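COMMUNIQUÉ DE PRESSE

Compteurs d'eau communicants : l'Association des usagers de l'eau de Soltitz demande des preuves avant la généralisation

Soltitz, avril

Le syndicat des eaux de Soltitz s'apprête à remplacer l'ensemble des compteurs de la commune par des modèles à relevé à distance fournis par la société Ziditel. La brochure distribuée dans les boîtes aux lettres promet des factures « plus justes », des fuites « détectées en temps réel » et une consommation « maîtrisée ». L'Association des usagers de l'eau l'a lue plusieurs fois. Elle y a trouvé beaucoup d'adjectifs et peu de chiffres.

Le projet concerne 1533 abonnés, particuliers, commerces et exploitations compris. Une première tranche a été posée l'an dernier dans le quartier de Plellora, où 200 logements ont été équipés. Le syndicat parle à ce propos d'une « expérimentation concluante ». Concluante pour qui, et au regard de quels critères ? Le bilan complet n'a pas été publié. L'association l'a demandé par courrier à deux reprises et n'a reçu en retour qu'une synthèse de 8 pages, dont la moitié reprend mot pour mot l'argumentaire commercial du fournisseur.

Cette synthèse affirme que les nouveaux compteurs ont permis de réduire les pertes sur le réseau. Elle omet de rappeler que la conduite principale de la rue Loureiro a été remplacée pendant la même période. Il est donc impossible, avec les éléments communiqués, de savoir ce qui revient aux compteurs et ce qui revient tout bêtement au tuyau neuf. Interrogé en réunion publique, le syndicat a répondu que les deux opérations étaient « complémentaires ». Nous n'en doutons pas. Nous aimerions quand même connaître la part de chacune.
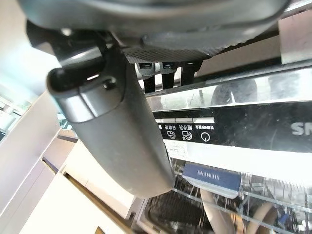
Vient ensuite la question du prix. Le coût annoncé est de 119 euros par compteur, pose incluse. Ce montant ne comprend ni l'abonnement au service de transmission des données, ni le remplacement des piles, ni l'entretien des relais installés sur les bâtiments communaux. Ces dépenses figurent au contrat sous l'intitulé « services associés », sans plafond et avec une clause de révision annuelle. Le syndicat assure que l'opération sera neutre pour l'abonné. Il n'a pourtant présenté aucune simulation de tarif au-delà de la première année, et la part fixe de la facture a déjà augmenté deux fois depuis le lancement du projet.

Quant aux économies attendues sur le relevé à pied, elles laissent perplexe. Les tournées ont lieu une fois par an. Les agents qui les effectuent contrôlent au passage l'état des regards, signalent les robinets d'arrêt bloqués et repèrent les branchements douteux. Qui s'en chargera demain ? La brochure n'en dit rien. Le contrat non plus, du moins dans les pages que nous avons pu consulter.

Sur la détection des fuites, l'expression « temps réel » mérite aussi qu'on s'y arrête. D'après la documentation technique jointe à la délibération, les données sont transmises une fois par jour, et l'alerte n'est envoyée qu'après plusieurs relevés anormaux consécutifs. Le service peut être utile, par exemple pour une résidence secondaire ou une chasse d'eau qui coule sans bruit. Il ne correspond pas à ce qui est écrit en gros caractères sur la couverture. Des habitants de Plellora nous ont par ailleurs rapporté des alertes reçues pour un simple arrosage du potager, et d'autres qui ne sont jamais arrivées. Nous ne prétendons pas que ces témoignages aient valeur de statistique. Ils suffiraient, dans une commune normalement curieuse, à justifier une enquête auprès des foyers équipés.

L'association tient à préciser qu'elle n'est pas opposée par principe au relevé à distance. Plusieurs de nos adhérents y sont même favorables. Les compteurs actuels vieillissent, certains sont enterrés sous des plaques que leurs propriétaires n'arrivent plus à soulever, et la facturation sur estimation fait régulièrement des mécontents. Encore faut-il que la dépense réponde à ces problèmes, et que les abonnés puissent le vérifier.

Nous demandons donc au syndicat des eaux :

- la publication du bilan intégral de la tranche de Plellora, données brutes comprises, sous une forme qui préserve l'anonymat des foyers ;
- une évaluation séparée des effets du remplacement de la conduite de la rue Loureiro ;
- une simulation du prix de l'eau sur toute la durée du contrat, services associés inclus ;
- la communication des conditions de conservation et d'accès aux données de consommation ;
- le report du vote sur la seconde tranche tant que ces documents ne sont pas disponibles.

Le syndicat fait valoir qu'un report compromettrait le tarif négocié avec Ziditel. L'argument nous a déjà été servi avant la première tranche, pour un tarif qui a finalement été prolongé sans difficulté. Nous attendons cette fois un engagement écrit du fournisseur, avec une date limite.

Une réunion d'information ouverte à tous les abonnés se tiendra avant la séance du comité syndical, à 19 heures, salle polyvalente de Soltitz. Le syndicat et la société Ziditel y sont invités. Les personnes qui souhaitent nous transmettre une copie de leurs factures ou de leurs alertes de fuite peuvent les déposer sur place, sous enveloppe.

Contact presse : Association des usagers de l'eau de Soltitz, permanence en mairie annexe, le matin.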